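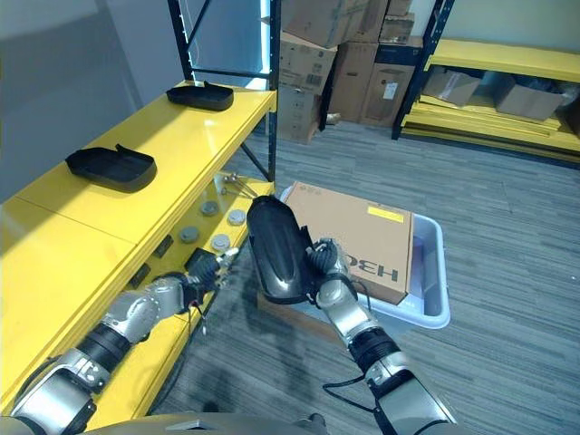

Storage room, yellow shelves, two black trays up top.

December 12, 2025

Awake at 4 again. I have stopped calling it insomnia, which sounds like something a poet has, and started calling it the early shift. The early shift consists of making toast and sitting down in front of the puzzle.

The puzzle is a harbor. It has 2,000 pieces, of which I would say the sky has taken more than its share. My sister mailed it in November with a note saying it would be relaxing. She has also given me, over the years, a bread machine, a ukulele, and a subscription to a magazine about walking. I believe she has a picture in her head of a calmer brother and is working toward him one parcel at a time.

It's a Jomik, from their Old Ports line, and the box claims "precision fit." Any piece of sky will fit precisely into any other piece of sky. I found this out the other night when I had a run of 17 in a row, the best streak of my life, and then held the lamp down low and saw that the clouds had seams in them like a bad suit. I took them all apart again. The toast went cold. Samuel, who is a cat and should have been on my side, lay down in the space where they'd been.

I've moved the whole operation onto the old door, which sits on top of the dining table with towels under it so it won't scratch. This means the table is now a good two inches taller than a table should be. Eating at the one free corner makes me feel like a child at a wedding. I've been having soup in the armchair instead, and there's a spot on the arm of it that I have decided was always there.

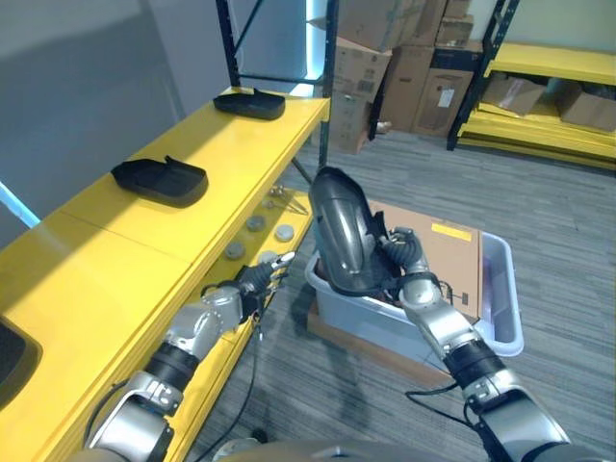

Gray bin on the floor, curved gray part held just above it.

Ynyr Howells came by at noon to return my ladder. He's had it so long that I'd started thinking of it as his and was a little touched that he was giving me a ladder. He said he couldn't stay, took off his coat, and stood over the harbor for an hour and a half.

Ynyr does not do edges first. I want that written down. I have known the man since we both lived over the shoe repair place in Tanside, I have let him drive my car, I once lent him a suit to go to court in (parking, but still), and in all that time it never came up that he starts in the middle. He picks up a piece, looks at it, doesn't look at the box, and tries it against whatever's nearest. If it doesn't go he puts it down somewhere else. Not where he got it. Somewhere else! I had the browns sorted into boat browns and dock browns on two baking sheets, and by one o'clock I had a single category, which was browns.

He found four pieces of the lighthouse. I had been looking for one of them since Thanksgiving. I said "nice" in a voice I'd like to have back.

Then we got to talking about his mother's house, which is finally under contract. He's been emptying it every weekend and says the worst of it was the kitchen drawers, not the photographs, since he'd been ready for the photographs. She'd kept every twist tie that ever came into the building. He stood there holding a bag of them and had to go and sit in the car. I said I was sorry, and he said it was all right, he'd kept them, did I want any. I have some now. They're in my kitchen drawer.

We walked over to Jandero for a late lunch because the table situation made it hard to offer him anything. They've changed the menu. The grilled cheese is now called a "melt" and costs 2 dollars more, and it comes on a board. I don't know what the restaurant business has against plates. Ynyr's soup came on a board too, in a bowl, so the board was only there for company. We split a slice of the lemon cake and he took the end with the icing, as he has for thirty years, with the look of a man who thinks it's never been noticed.

He asked what I'd do with the puzzle once it was finished. I said break it up and put it back in the box. He was shocked. He thinks it should be glued and hung. I tried to imagine a harbor the size of a door in my hallway, telling everyone who came in for a glass of water how I'd spent the winter. I said I'd think about it. He said his cousin has one of the Grand Canyon over the couch and it looks very nice if you stand back. I asked how far back and he thought about it seriously and said the yard.

Home by three. Rain, the thin sort that doesn't bother to fall so much as hang around. Called the pharmacy, got the music, hung up, called again, got the same music from the beginning. Paid the gas bill. Found the other glove, in the freezer, under the peas, and decided not to look into it. 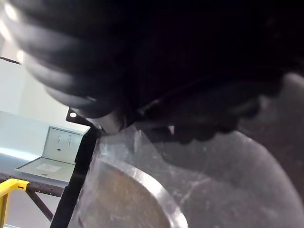 Small black bracket with light coming through the hole, ribbed finger just above.

After supper (armchair, soup, careful) I gave the browns another try. Sorting them back out took until nine. There is a dock brown with a trace of red in it, and a boat brown with a trace of red in it, and I have now spent more time thinking about the difference than I gave to choosing a college. But the left side of the dock went in, all of it, down to the coil of rope. I stood up and walked around the table to look at it from the other end, the way people walk around a car they've just bought.

By my estimate I have 800 to go, nearly all sky. My sister called while I was at it and asked whether I found it relaxing. I said I was finding it absorbing. She said that was wonderful and had I thought about watercolors. I could hear her typing.

I'm fairly sure there's a piece missing from the lighthouse, right in the lamp. I've checked the floor, the towels, the box, the cuffs of both pairs of pants and, as far as he would let me, Samuel. Ynyr was wearing that sweater with the big loose sleeves. I've drafted a message to him three times and each one reads like an accusation. The last version says "Good to see you today, could you check your sleeves." I'll send it in the morning.

Must remember: lightbulb for the hall, cat food (the kind he likes, not the kind on sale), ask Ynyr about the car on the 10th street lot, return the library book about sleep. It's overdue. I kept nodding off in the afternoons before I could finish it.

Bed at 10:40.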